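Über uns

Werkstatt Tikden – Greifer und kleine Automaten aus eigenem Bau

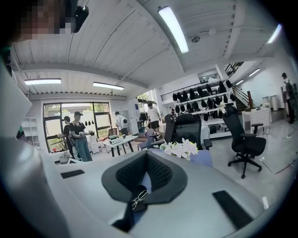
Tikden ist eine gemeinschaftlich genutzte Werkstatt für Leute, die Roboter und Automaten selbst bauen wollen. Angefangen haben wir in einer Garage mit einem Schraubstock und einem gebrauchten 3D-Drucker, inzwischen arbeiten wir in einem hellen Raum mit großem Fenster zum Grünen. Unser Schwerpunkt liegt auf handgeführten Greifern, also Geräten, die man selbst hält und mit denen man eine Bewegung vormacht, bevor ein Arm sie übernimmt. Viel Zeit geht dabei in die Auflage. Eine Brille mit dünnem Drahtgestell, wie sie in der schwarzen, u-förmigen Schale liegt, stellt andere Anforderungen als ein Schraubenschlüssel: Die Fläche darf nicht kratzen, und die Bügel sollen nirgends hängen bleiben.

Was wir bauen

Das größte laufende Projekt heißt Flurnotent. Es umfasst das Gehäuse des Greifers, die Polster und die Halterung für die Elektronik. Die Gehäuseteile drucken wir selbst, ein kompletter Satz braucht auf unserem Drucker 13 Stunden. Die Polster werden geklebt und lassen sich einzeln tauschen. Zeichnungen und Stücklisten liegen im Ordnerregal und auf dem Werkstattrechner, Mitglieder können sie für eigene Bauten verwenden.

Daneben gibt es Sang, eine Steuerung für kleine Antriebe. Sie ist aus einem Heimprojekt entstanden, einer automatischen Lüftungsklappe für ein Gewächshaus. Die zweite Fassung der Platine ist bestückt, die Software wird noch überarbeitet. Wer zu Hause ein Rollo, eine Klappe oder einen Futterautomaten bewegen will, kommt damit gut zurecht. Für schwere Lasten ist Sang nicht ausgelegt.

Wie wir arbeiten

Gebaut wird an eigenen und an gemeinsamen Projekten. Jedes Gerät wird vor dem ersten Einschalten von einer zweiten Person durchgesehen, vor allem Verkabelung und Not-Aus. Fräsen und Löten finden im Nebenraum statt, im Hauptraum wird montiert und ausprobiert. Material aus dem Lager wird in die Liste eingetragen und am Monatsende abgerechnet.

Metallteile, die wir nicht selbst fertigen können, kommen von der Schlosserei Brerkton. Sammelbestellungen gehen alle zwei Wochen raus.

Mitmachen

Der offene Abend ist am Donnerstag ab 18 Uhr. Vorkenntnisse sind nicht nötig, eine Einweisung an den Maschinen ist Pflicht. Der Beitrag beträgt 70 Euro im Quartal, Schüler und Auszubildende zahlen die Hälfte. Im August bleibt die Werkstatt geschlossen. Anfragen zu Umbauten oder Einzelstücken bitte schriftlich und mit Skizze, auch eine Handzeichnung mit Maßen reicht.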